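Home | About us | Our work | Reports | News | Contact

Hollis Repair and Reuse Workshop
Progress report to the Plimadis Fund, second period
October
By the project coordinator, Hollis Workshop

This report describes what we did from May until the end of September with the grant from the Plimadis Fund. The first report covered the starting months, when we were mostly busy with the lease and the electricity, so now we can write more about the work itself.

1. Furniture received and given out

In this period we received 273 pieces of furniture. Most of them came from house clearances in Mudberg and from the two collection days which we held at the old bus depot. Chairs are still the biggest group, then come small tables and shelves. Of all the pieces, 124 were repaired and given to families on the housing list. The others are waiting in the store, or were taken apart so that the wood can be used again.

The number of repaired pieces is lower than the target in our plan. The main cause is the summer. In July and August many of our helpers were away, and for three weeks we opened only in the mornings. In September the work went at the normal speed again, and we believe that the difference can be made up before the end of the grant year.

We also learned that we accepted too many large wardrobes in the beginning. They take a lot of place and few families can carry them up the stairs of the older houses. From August we ask donors to send us the measures before we agree to collect.

2. Training courses

The evening course in basic repair was held twice. Together 34 persons started and most of them stayed until the last lesson. The course has six lessons. The first two are about glue and clamps, the next two about sanding and oil, and the last two are free for the person's own piece. Several people asked for a longer course, especially for the part about chair seats. We would like to try this in spring if the budget allows it.

A daytime course was also planned, but only four people wrote their names on the list. We moved them to the evening course, with their agreement. The money for the daytime teacher has not been used and we ask for permission to move it to the line for materials.

3. Materials and tools

The price of boards has gone up since we made the budget. We now buy from Starnico, whose yard is outside Mudberg and who delivers without extra cost if the order is large enough. The quality was good in all deliveries except one, where several boards were bent. These were changed for new ones in the same week.

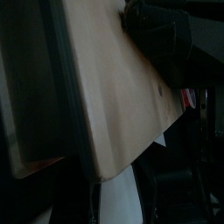 A pale board with a rounded corner.

We have made a simple rule for the wood that we take from old furniture. Pieces longer than a forearm are kept and sorted by thickness. Shorter pieces go in the box for wedges and test cuts. Before this rule everything was kept, and it was difficult to find anything on the shelves.

The second sander was bought in June, as described in the application. The dust extraction was more complicated. The first company said that the pipe could go through the rear window, but the owner of the building did not allow it. A new plan, with the pipe through the side wall, was accepted in September. The installation is ordered, and until it is ready we sand only by hand inside and use the machines in the yard when it does not rain.

4. Cooperation with the schools

Two schools in Mudberg have sent groups to visit us. Each group had 12 pupils and one teacher. The pupils cleaned and oiled small stools, which they could take back to their classrooms. The teachers told us that two hours is a little short. For the next visits we have agreed on half a day, with a break in the middle.

5. Money

Spending is under the plan for wages and over the plan for materials and transport. The van needed new brakes, which was not in the budget, and we paid this from our own reserve. The full table is sent separately with the receipts. We do not ask for more money in this period, only for the change between two lines which is explained in section 2.

6. Next steps

Until the next report we want to finish the dust extraction, bring down the number of pieces waiting in the store and print a short list in three languages of what we can accept. We will also begin to telephone the families three months after delivery, to ask if the furniture is still in use and if something has become loose. The questions are ready and we can send them to the Fund for comments.

We would be glad to receive a visit from the Fund in the winter. The workshop is open from 9.30 in the morning, and it is easiest for us to show the work before lunch.

Contact: Hollis Repair and Reuse Workshop, Mudberg | © Hollis Workshop | Back to top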